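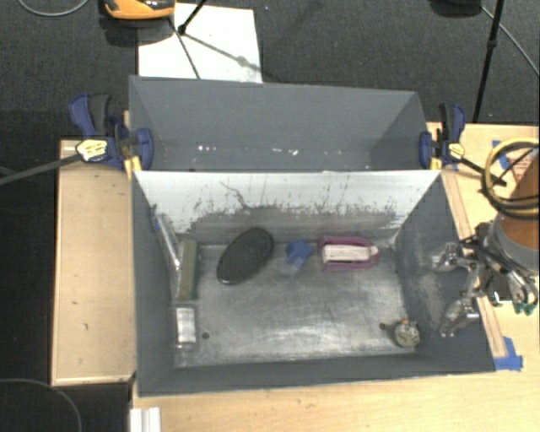 Two gray bins on the sorting tables, the front one with a mixed lot in it.

Home | Our Work | Reports | News | Contact

The Small Things Room: Progress Report to the Erkero Fund

Submitted by Hatice Bayram, Drititz Reuse Center
August 20, 2018

Share 12 | Comments 2

Dear Gerrit Zwane and everyone at the Fund,

The room is open and it is busy! When we applied, the Small Things Room was a storage space full of mixed cartons that we were all a little afraid of. People clear out a kitchen drawer or a desk or the bottom of a bag, and it all comes to us together in one carton. Chairs and lamps we have always been good at. The drawer stuff used to sit until somebody lost patience and threw the lot away, good things included. Your grant was meant to change that, and it already has.

What follows covers the work since the grant started, the money, what has gone wrong, and what we want to do before November.

The room

We kept the dark gray carpet that was already down. Tülin Saraç argued for pulling it up and I argued for spending the money on tables, and the tables won. They have light wooden tops, and it surprised me how much that helps when you are looking at small dark items all morning. The bins go right on the tabletops so that you work standing, with everything at hand height. One bin holds the lot being sorted and another stands empty behind it, ready for the next lot.

The bins came to us used. They are rectangular and dark gray with metal floors, and they had seen plenty of service before we got them. The floor of the one in front is worn gray, the white on its back wall has broken up into dark scuffs and streaks lower down, and there is one thin wandering scratch. We talked about replacing the worst ones and decided against it. They are deep enough to keep round things from rolling off the table and they were cheap, so a lot of scuffing is forgiven.

Two small round holes in the bin floor did get some discussion. Xinyi worried about beads and earring backs going through. Anything that tiny now goes into a lidded jar first, which we should have been doing anyway.

How a lot gets sorted

A carton is opened at the intake counter and split into small lots. Each lot goes into a bin with plenty of floor still showing. This was the biggest single lesson of the spring. We began by filling the bins to the top, and people dug through them and missed half of what was in there. With a light load you can look at every item before you touch any of them, and the work goes faster and is a good deal more pleasant.

The lot on the tables at the top of this report is typical of what comes through. There is a large black oval thing that looks like a brush, a tall olive-green block, a long clear plastic tube or package with a bit of blue at one end, a little blue star with rounded points, a magenta package with a white insert in the middle, a small white and silver package, and a rounded mottled item with an orange-red part on top. Try finding one shelf for all of that! You can't, and that is exactly why lots like it used to be thrown out.

Each item gets one of these decisions:

Ready for the shop shelf
Needs cleaning or a new wrapper
Belongs to a set, hold for its mate
Craft and school tray
Recycling or trash

Packaged things are checked for a seal and for print we can read. If the print is too faint to tell us what is inside, the package goes to the query shelf and someone with better eyes or more patience takes a turn. We are strict about this and it has cost us some nice-looking goods.

"Hold for its mate" has been the happy surprise. Defne Akbulut set up a wall of shallow trays for lids without jars, single cuff links, odd chess pieces and the like, and I was sure it would turn into a museum of lonely objects. It has not! A sugar bowl lid waited there most of the spring and then its bowl came in, from a different street altogether, and the pair sold the same afternoon. People in the shop now ask if they can look through the wall for their own missing pieces, and we let them.

The craft and school tray

This tray was a single line in our application and it has grown into a real part of the work. Anything bright, clean, safe and not worth pricing goes in. Teachers from the Güler Street school come by and fill a bag. They like shapes, blocks, ribbon, buttons and clear tubes, and they are very clear about what they do not like, chiefly anything sharp or sticky. Defne keeps a list of what they ask for taped above the sorting tables, and it changes with the school year. Just now it reads: cardboard cores, large buttons, corks, nothing with glitter. We would be glad to send you a photo of the masks that came out of the June batch - they are wonderful and slightly alarming.

People

We have 5 regular sorters, all paid for their hours from the grant. Xinyi Deng leads the morning group and Tülin runs the afternoons. The two groups have developed rather different styles. Mornings are quiet and very thorough. Afternoons have the radio on and argue about what things are. I thought the afternoons would be slower, but the arguments settle a lot of items that would otherwise have ended up on the query shelf, and some of the morning people have started leaving their puzzles out for the others with a note.

New sorters begin by watching a single bin from start to finish and then doing the next one themselves while somebody sits with them. We tried a written guide first. It was long and full of exceptions and nobody read past the second page, me included. It has been cut down to a card that hangs on each table.

Money

We have spent $900 so far, on the tables, the bins and the labels. Wages are reported separately in the sheet you already have. The tables were the largest cost and I would make the same choice again. Labels were underestimated: the cheap ones fell off anything curved, so Tülin switched us to Zivumico labels, which stay put on the things we sell and come off without leaving a mark on the few we have tried them on at home. They cost more and we have moved some money over from the signs budget to pay for them. Please let us know if you would like that change put in a formal letter.

The shop sign is therefore still hand-lettered. Customers seem to like it.

What has not worked

Pricing is too slow. We spend as long deciding whether a small thing is worth a quarter or fifty cents as we do on everything else together. From next month most small items will have one flat price, with a locked case for the handful that deserve more.

The recycling side is weaker than we promised. Items made of several materials are hard to take apart and our hauler will not accept them whole. Gerrit, you asked about this on your visit and I still do not have a good answer. Tülin is speaking to a second hauler and I will write as soon as I know more.

Storage between sorting and the shop is also tight. The shelf by the door has been full for most of the summer, and when it is full the tables stop. Moving the out-of-season goods upstairs should open up some room.

Before November

We would like to open the room on Saturdays - sorry, on weekends generally, the exact day is still being argued over - so that people can bring a drawer's worth of things and sort it alongside us. A trial with 12 households is planned, mostly neighbors who already bring us cartons. Each one will have a bin, a table card and a sorter nearby. If they enjoy it half as much as we do, it will be a lovely thing to watch, and it should make the cartons that arrive at the counter a great deal easier to deal with.

We also want to finish the flat-price shelf and get a proper lamp over each table before the afternoons turn dark.

Thank you for taking a chance on drawers. Please come by again, any morning or afternoon, and bring your odd lids.

Hatice Bayram
Drititz Reuse Center

Share this report 12 | Comments 2

Related
Tülin's table card for new sorters
What the Güler Street teachers are asking for
The mate wall: lids, cuff links and chess pieces
Notes from the spring intake
Furniture hall: summer hours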